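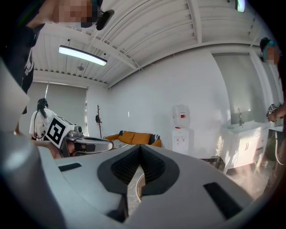 The woman who names the paint

Marit Haugland would like it known that she did not name the beige. The beige was there when she arrived. It was called Beige, it sold better than everything else in the catalog put together, and for years she tried to have it renamed.

"I offered them Oatmeal. I offered them Dry Dune. I had one I was very proud of, which was Tuesday Envelope," she says. "They looked at me with real kindness."

Haugland names colors for Bruken, a paint maker in the harbor town of Unadberg, and she has been at it long enough that strangers in the town sometimes stop her to complain about their hallways. She works in a narrow room above the mixing floor with a north-facing window, a kettle, and a wall of painted cards the size of paperbacks. The current catalog has 226 colors in it. All of them but the beige and one of the whites went through her.

I had expected somebody a little dreamier. She trained as a bookkeeper, came to Bruken to do invoices, and got the job by being rude about a green. The man who did the names in those days had called it Forest Whisper. Haugland, passing his desk, said it looked like a hospital corridor in a country that had lost a war. He asked what she would call it, then. She said Waiting Room. It went into the catalog as Waiting Room the next spring, mainly to teach her a lesson, and dentists bought it.

"Not only dentists," she says. "But a lot of dentists."

How a color gets its name is less mysterious than you might hope. The cards come up from Vidar Bråten, who runs the color lab downstairs and refers to everything by its recipe. He sends them in batches. Haugland puts them on the shelf and leaves them alone for a couple of weeks, looking at them in the morning and then again when the light is going and she wants to go home.

"A color at four in the afternoon is a different person," she says. "There are some very charming yellows at ten in the morning that you would not want to be alone with at four."

Then she writes names on the back in pencil. Some cards get one name and keep it. Others get a whole column, crossed out all the way down. She shows me one, a brownish pink, with so much pencil on the back that it has gone shiny. What did it end up as?

"Ham," she says.

Did it sell?

"No."

There are rules, most of them learned from something going wrong. No foods that people have strong feelings about, after the ham. No weather that sounds cold if the color is for a bedroom. No first names, following an episode with a lavender called Elsa that she assumed would be sweet. She had named it for Elsa Aasen, who has worked the front counter of the Bruken shop for most of her adult life, as a retirement present. Aasen then did not retire.

"So for two more years people came in and told me they were tired of Elsa," says Aasen, when I find her downstairs. "They told me Elsa looked cheap in daylight. One man wanted to know if he could get Elsa in a gloss."

She has kept the card. It's taped inside the door of the key cupboard, and it is, to be fair to it, a very nice lavender.

Aasen has her own opinions about the names, formed on the receiving end. Customers, she says, will not say certain words out loud to a stranger. They'll point. A dark red called Longing sat on the shelf for most of a year because not one person was prepared to walk up to a counter and ask for five liters of Longing. Haugland renamed it Brick Shed and it was gone by the summer.

"Same paint," says Aasen. "I had to stick the new labels on myself."

Haugland takes the point, though with a certain amount of sighing. She thinks it was a good name. She also thinks people are braver with small cans than with big ones, and that if Longing had been sold only as a tester it would have been a triumph.

I ask whether names change what people see, or only what they buy. She gets up and fetches two cards. One is a gray that I would call gray. The other is a gray I would call gray. She tells me that the first is named Pigeon and the second is Harbor Ice, and asks which is the colder one. I say Harbor Ice, obviously, there's blue in it. She turns the cards over. They have the same recipe number.

"I'm sorry," she says. "I do that to everybody. I did it to my brother-in-law and he painted over a whole stairwell."

Not everyone in the business thinks this is harmless. Vitória Louro is an interior painter who has worked in and out of Unadberg since she moved there from Porto, and she is the person who has to stand on the ladder while a couple argues about whether Fisherman's Sunday is warmer than Linen Drawer. She would abolish the names tomorrow.

"Give me the number," she says. "I like a number. A number never told anybody it would feel like a cottage."

Louro has a trick of her own, which is to peel off the label before she opens the can and ask the clients to look at the wet patch and say what they think. More often than not they hate it. Then she tells them the name and they stop hating it. She finds this extremely annoying and has done it up to 200 times by her own guess, always hoping for another result.

"One woman said it was like mud. I said, madam, this is Gerora. She said, oh, Gerora!" Louro puts down her cup to do the hands. "She didn't know what Gerora was. I don't know what Gerora is. It's mud!"

Gerora, for the record, isn't anything. Haugland made it up on a bus. She needed something that sounded like a place where people had been having lunch outdoors for centuries, and every real place she could think of was either taken or had a parking problem. It has been in the catalog for a long time now and a customer once wrote to say she had been there on her honeymoon and the color was just right. Haugland wrote back and thanked her.

"What was I going to say? She'd had a lovely time."

The making-up used to bother her more than it does. Her first years were spent being scrupulous. If a color was called Eide, after the farm where her mother grew up, then it had to match the barn door at Eide, and she drove out there in March with a card in her hand and held it against the wood in the sleet. It didn't match. She had Bråten adjust it. She drove out again. By the third trip her uncle had grown tired of the whole business and repainted the door, in a different red altogether, bought from a competitor.

"So now there is a color called Eide that looks like nothing at Eide," she says. "That was the end of accuracy for me."

Bråten remembers those trips as well. He is a quiet man with a good deal of dried primer on his watch strap, and he tells me he doesn't read the names until they are printed, and sometimes not then. It works better that way. If he knew he was mixing something called Grandmother's Porch he would start thinking about his grandmother's porch, and it was a sort of orange.

Does he have a favorite, though? He gives me a recipe number, seven digits, with real warmth. I look it up afterward and it's the beige.

There is one person at Bruken who can overrule Haugland, and that's Sigrun Lunde, who owns the company, as her father did. Lunde has used the veto less than you'd think. She let Ham through. She let through a brown called Meeting, and a very pale green called Slightly Unwell that architects went wild for. What she won't allow is anything sad in white. White is what people buy when they move, she explains, and when they move they are either very happy or they've just been divorced, and she doesn't want the can to take a position.

"Marit had one called The Other Side of the Bed," says Lunde. "It was a beautiful white. I said over my dead body. She said, well, that's a white too."

They are evidently fond of each other. They also disagree about the future. Lunde would like a bigger catalog, 1,000 colors, like the foreign firms have, and has been told there's software that will write names for the lot before lunch. They ran a test. Haugland keeps the printout in her drawer and reads from it with her glasses pushed up. Serene Haven. Tranquil Haven. Haven Mist. Misty Serenity. There's a pause while she turns the page.

"Haven Haven," she reads.

She isn't as smug about it as she might be. She admits she has repeated herself too, that there was a bad winter when everything came out as some kind of stone, and that she has used up all the birds. Names get harder. The good plain ones went early, Rope and Saucer and Cellar and Milk Tooth, and what's left is either fancy or peculiar, and she's been told to watch the peculiar.

At home her walls are white. It's the white she didn't name, the one that was there before her, and it's called White 2. I ask if there was ever a White 1. She doesn't know. She has asked Bråten and he doesn't know either, and Lunde's father, who would have, could never be got to talk about it.

On my way out she hands me a card to take home, a dull sort of blue with three names crossed out on the back and a fourth with a question mark. She wants to know what I think by the end of the month. I've had it on the kitchen windowsill since. In the mornings I'm fairly sure it's Ferry Coffee. By four o'clock I would rather not say.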